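Chapter 7
Settings, Defaults and the Things You Never Change

I want to start this chapter with a confession. I used the same mail program for years before I opened its preferences window. I'd assumed (quite wrongly) that whoever wrote the thing had already picked what was best for me, and that if I poked about in there I'd break something. When I did go in at last, I found a box that stopped it checking for new messages every minute, and my old laptop suddenly had some puff left in it!

So this chapter is all about defaults. A default is simply the value a program uses when you haven't told it anything else. It sounds like the dullest topic in the book, and I did wonder about tucking it in at the back, but I've come to think it matters more than nearly anything else you'll decide when you build software. Most people leave most settings alone. Whatever you choose on their behalf is what they'll live with.

You already know plenty about this from things outside the computer. Think of the machines in your kitchen, and how many of their programs you've tried even once. I have a favourite button and I press it, and the rest of the panel may as well be painted on.

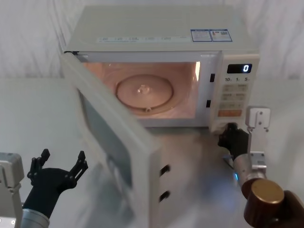
Figure 7.1 A countertop microwave oven with the door open and the light on inside.

Back to software. Let's take a small note-taking program, which I'll call Drullden, and which we'll be using right through to Chapter 10. When it starts for the first time it has to answer a whole string of questions without any help from you. How big should the letters be? Where do the notes get saved? How often? Should it open the last note you were working on, or a blank one? None of these has a right answer, but every one of them needs some answer before the first window can appear on the screen.

My first version of Drullden saved your work every 10 minutes. I thought that was generous. Then I lost a long note to a flat battery, and I thought it was rather less generous — so now it saves whenever you stop typing for a moment. You can still change it. I doubt you will.

There's a second question hiding behind the first, and people mix the two up all the time. It's one thing to choose a value and another to decide when a change takes hold. Some programs make you press Apply, or OK, or both. Others change the moment you tick the box. I like the second kind for anything you can see straight away, such as colours or text size, and I get nervous about it for anything that moves or deletes files. We'll build both sorts in section 7.3, and you can see which one annoys you less.
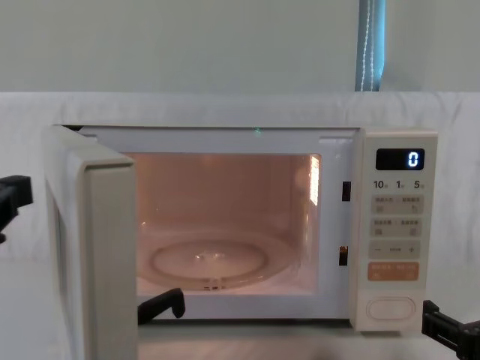
Rashidi, reading a draft of this chapter, wrote in the margin that I was being too kind to instant changes, and that a settings window without a Cancel button leaves you trying to remember how things stood before you started fiddling. Fair point! I've added an exercise on it, number 11 at the end of the chapter, where you give Drullden a way to put everything back as it was when the window opened.

Before we get going, do one thing for me. Pick a program you use every day, open its settings and read every page of them. Write down anything you didn't know was there, and anything you'd have set differently if it had been up to you. Keep the list next to you, as we'll want it in section 7.1, which begins with where a program keeps its settings when it isn't running.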